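Setting a Fixed Exposure for Repeatable Renders

Auto exposure shifts brightness from one render to the next, which makes two versions of a scene hard to compare. These steps lock it in Bowen. The menu names in Kinitz differ slightly, but the order is the same.

1. Open the scene and switch to the render camera. Settings made in the free view are not saved with the file.

2. Under Camera, set Exposure to Manual. The value starts at zero.

3. Turn off bloom and vignette. Both change pixel values after exposure is applied.

4. Render a small test at low samples. Noise is acceptable at this stage - only the levels matter.

5. Open the histogram and sample a mid-gray surface. Adjust exposure until it reads close to 112 on the 8-bit scale. Steps of 0.1 are fine enough.

6. Check the darkest material. If large areas sit at zero, add fill light and leave the exposure alone.

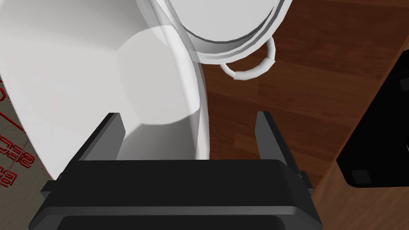
Test render: white basin, dark wood, and a gripper with gray inner faces.

7. Save the camera as a preset and load it in every version of the scene.

If levels still drift, look for a tone curve in the output settings. Reset it to linear and repeat step 5.

Elin Gittins, October 5, 2022 - Wednesday build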